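Silicone phone cases: surface tack, lint, and why stickers let go
Materials and Finishes > Plastics and Rubbers

rsimkus
September 9, 2022

Looking for input on surface treatment of molded silicone. The case I use is a soft silicone type, and the outside picks up lint within an hour in a pocket. Washing with dish soap restores the surface for a day or two, then it drags again. The previous case, a clear TPU one, went yellow but never collected lint like this.

Second problem is stickers. Ordinary vinyl ones start lifting at the corners. I would like to know if any consumer-level treatment fixes both, or if the two goals conflict.
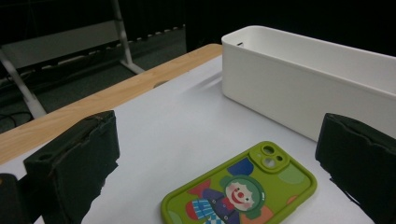
Lime-green silicone with thick raised edges, on the white tabletop.

I have so far tried talc (works until it rubs off) and a wipe with isopropyl alcohol (same result as soap).

Rasa Šimkus

Reply 1 – marisol_s

The goals conflict to a degree. Silicone has low surface energy, so acrylic sticker adhesive never wets it out properly. Lint is held by softness and static, plus any free silicone fluid that has migrated to the surface. A hard coating would solve the lint but will crack, because the rubber under it stretches every time the case goes on or off.

What manufacturers do is apply a thin silicone-based topcoat, usually sold as "soft touch" or "hand-feel oil", and cure it in an oven. When that layer wears off at the corners you get the drag you describe. It can't be restored with anything from a hardware store.

For stickers, look for ones with silicone adhesive. Ordinary vinyl stock from a print shop will be acrylic unless you ask.

Marisol Strickland

Reply 2 – durometer_dan

Disagree on the coating. I have used Bendo Flex Matte on silicone keypads and it held for a full year of daily use. Two thin coats, a day between them. It needs the Bendo primer first or it peels off like sunburn.

Reply 3 – marisol_s

A keypad is supported from behind and only moves straight down. A phone case gets stretched over a corner. I would want to see the elongation figure before calling these equivalent, and Bendo does not list one in the data sheet I have.

Reply 4 – durometer_dan

Fair, no figure that I can find either. I will put some on an old case in January when the shop is quiet and report back. My point is that "can't be restored" is too strong.

Reply 5 – tallow

What about abrading it? I scuffed a silicone watch strap with 1000 grit, wet, and finished with 3000. Less drag afterward. The color went slightly chalky.

Reply 6 – rsimkus

Thanks all. Chalky would be visible on a saturated green, so abrading is the last option for me. Does the surface the case sits on matter? Mine spends most of the day on a table. The top came from Gredadwood in Brusermont and I don't have a spec for the finish. If fluid is migrating out of the rubber, I would expect it to leave a mark on the table as well, and I would rather find out before the other side of the case has the same problem.

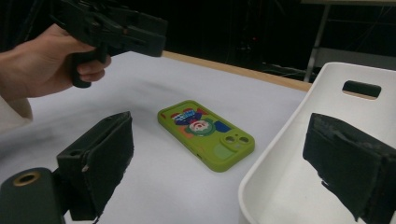

Reply 7 – marisol_s

Re: marks on the table

Yes, it matters. Fluid migration into a lacquer shows up as a dull or slightly greasy outline that does not come off with water. On a melamine-type surface it normally wipes away. Test: clean a patch with alcohol, leave the case in one position overnight, then look across the patch at a low angle with a lamp. If there is an outline, put a drop of water on it. Beading inside the outline and spreading outside it means silicone.

One warning for anyone refinishing furniture: even a trace of silicone under new lacquer gives fisheyes. Strip and clean before sanding, otherwise the paper spreads it.

Reply 8 – tallow

Wouldn't a fully cured silicone have nothing left to migrate? I thought that was a TPU and PVC problem.

Reply 9 – marisol_s

PVC loses plasticizer, and that is a different mechanism. Cured silicone still contains some low molecular weight material unless it was post-baked. Food and medical parts get post-baked, typically for four hours. Cheap consumer parts often skip it.

Reply 10 – durometer_dan

On this part we agree. Ó Dálaigh sells post-baked sheet and raw sheet of the same hardness, and the difference under your thumb is obvious.

Reply 11 – rsimkus

Did the overnight test. No outline on the white top that I could find, and water behaved the same over the whole patch. So either very little is migrating or the finish releases it cleanly. I also moved the phone to a pale blue-gray board for most of a day, stickers up, to see if lint pickup from the surroundings dropped.

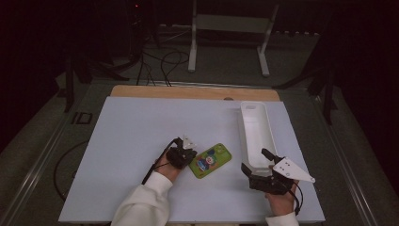

Lint was lower than on a pocket day, but I can't separate that from the case having been washed the evening before. I will repeat it unwashed. As for stickers, I have ordered a small sheet with silicone adhesive. The seller says to apply it to a warm surface, roughly 40 °C, and leave it alone for a day. Does warming the case first make any difference in practice, or is that carried over from instructions for acrylics?

Reply 12 – tallow

Warming helped on my strap. Hair dryer on low, with the strap off the watch. Take the phone out of the case first.

Reply 13 – marisol_s

It helps flow a little. Pressure matters more. Use a small roller and go over the edges twice, and keep stickers off the curved border altogether. Please post the result of the unwashed run, including what the case was cleaned with last.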